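**Flat folding** is a way of folding knitwear on a bed or table, with the garment spread out and the sleeves turned in over the body before the torso is doubled. Household guides often credit it with keeping sweaters in shape, a claim that rests mostly on repetition.

## Surface

Most guides ask for a hard, smooth surface. In practice people use the bed, blanket and all, and a rumpled plaid cover seems to do a sweater little harm.
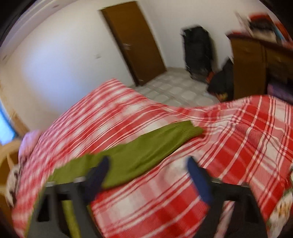 The housewares seller Skikeo prints a 2-page leaflet insisting that the bedding be pulled tight first. It offers no comparison with sweaters folded on loose bedding.

## Sleeves

Sleeves cause most of the disagreement. One school lays each sleeve straight across the chest; another bends it down at the shoulder so that the cuff points to the hem. The second gives a narrower bundle with a thicker edge. 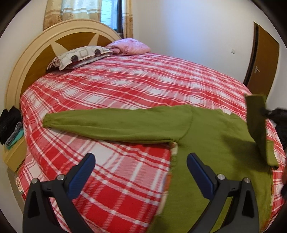 Stilomex, a maker of closet shelving, says the bent sleeve prevents shoulder creases. Its trial covered 834 garments, all of them its own choice, and left out heavy knits. A later survey by Esimden drew 900 replies and asked only which fold people preferred, so it is weak evidence for either side.

## See also

* Hanging knitwear
* Rolling (packing)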